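Notes on a Revised Household Filing Schedule

4 min read

Following the move to Brestport, this household undertook a full review of its paper records. The review began on a Monday and covered 327 documents, the majority of them utility statements and appliance warranties. The author wishes to set out the resulting policy for the benefit of readers who wrote in after the October post.

Documents are now held in one of two classes. Class A papers, such as deeds, certificates and tax returns, are kept without limit in a locked drawer. Class B papers are reviewed once a year and destroyed when the matter to which they relate is closed. Baltasar Manzano has asked whether bank letters belong in Class A. They do not, unless they concern a loan.

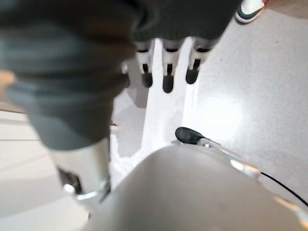 Labels proved to be the most contested part of the exercise. The former system relied on color, with 19 shades in use by the time it was withdrawn, and several could not be told apart under a desk lamp. Anyone who doubts this should try naming the grays on a piece of machinery, where a smooth casing, a dark ribbed covering and a silver cylinder would all have been filed under "gray" in the old index. Written labels have therefore been adopted throughout, in capital letters, with the year placed first.

Folders are limited to 40 sheets. Vega Llorente maintains that 100 is workable, and her objection has been recorded. The schedule will be reviewed again next October, when the Alcaraz correspondence is also due to be sorted.

Recent posts
On the Keeping of Spare Keys
Moving to Brestport: Final Accounts
A Reply Concerning Envelopes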